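Tooling update: marker checks now run before a session is saved
Software team, April 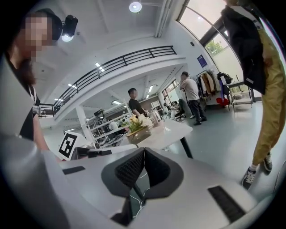 A hand-held gripper in use below a mezzanine, with a square marker at its left end.

The recording tool for the hand-held grippers has a new version this month. The main change is a check that runs as soon as a recording ends and tells the person holding the gripper whether the camera's path could be worked out. Until now that check ran overnight in Zepeda, our processing pipeline, and people found out the next morning which recordings they had to do again.

Lungile Adams wrote the new check and Siv Nyberg moved it on to the laptops. It does a coarse version of the overnight job. It takes every tenth picture, looks for the square marker, and tries to fit a path through the points it gets. If there is a gap in the path longer than a second, the recording is flagged and the tool shows where the gap starts. A full pass still happens overnight and its result replaces the quick one.

We tried the quick check on 1,082 older recordings from Prendesville before turning it on. It agreed with the overnight result on all but 14 of them. In 13 of those the quick check was too strict and flagged a recording that was fine. The remaining one was passed when it should have been flagged, and Siv traced that to a clock that had drifted between the camera and the finger width readings. The clock check now runs first.

Two things still give trouble. Bright windows and lamps push the exposure down, and the marker's white border then goes grey and is missed for a few pictures at a time. Itzel Villaseñor has a fix that sets the exposure from the area round the marker only, and it will go in once it has been tested upstairs as well as down. The other is people walking through the room. The path fitting expects most of what it sees to stay still, and it can lock on to a person's clothes when they stand close to the camera. Tiburcio Robles is adding a mask that leaves people out of the fit. It runs at around 300 milliseconds a picture on a laptop - too slow for the quick check, fine for the overnight one.

Faces are blurred in the same overnight pass, as before. Nothing has changed there, but the blurred copy is now the only one that Monix will open. Anyone with scripts that read the raw folder should point them at the blurred folder.

If you record this month, please update first. The old version will still save files, but they go into the queue without a check result and Zepeda puts them last. Settings are kept when you update, apart from the finger width calibration, which has to be done again on each gripper. It takes a couple of minutes and the steps are on the Villia page.

Questions about the check go to Lungile, and problems with the update to Hjørdis Bråten.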